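Fri 14 December, Nurbridge workshop, glaze book

A long one tonight, so put the kettle on before you read it. The Watutau ash glaze came out of the kiln this morning and I am so pleased with it! Two of the tiles have that soft mossy green I have been chasing since July, breaking to a toasty brown along the ridges, and hardly a pinhole anywhere. The other two (same bucket, lower shelf) are a bit sulky and dry at the edges, so I think the bottom of the kiln is lagging again.
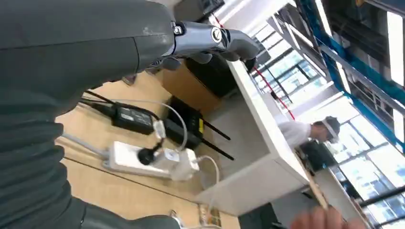
Power adapter on the desk, small white label on top.

For the record, 885 g of washed ash went into the batch, sieved twice, and I let it stand overnight before taking the water off the top. I did wonder about a third wash, but the last time I fussed over it like that the colour went flat and I was cross for a week. The Farkov clay took the glaze far better than the Yimyam, which drank it up so quickly that I had drips down the backs of the tiles and a good half hour of scraping to do afterwards.

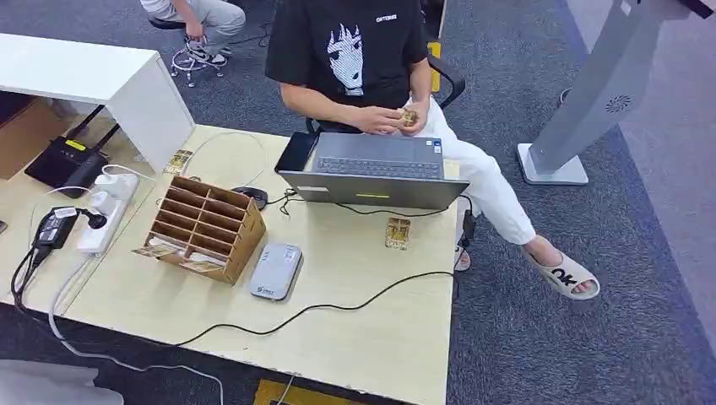 If anyone wants to try the Yimyam again, do bisque it a little higher first, and dip fast, a count of 2 and straight out. I have left 4 spare tiles by the sieve for whoever gets there first. The bucket needs a really good stir from the bottom (the ash settles like concrete, bless it) and the lid doesn't seal unless you lean on it.

Next firing I want to swap the shelves over and leave everything else alone, hard as that is for me. Still need to order more cones and wax.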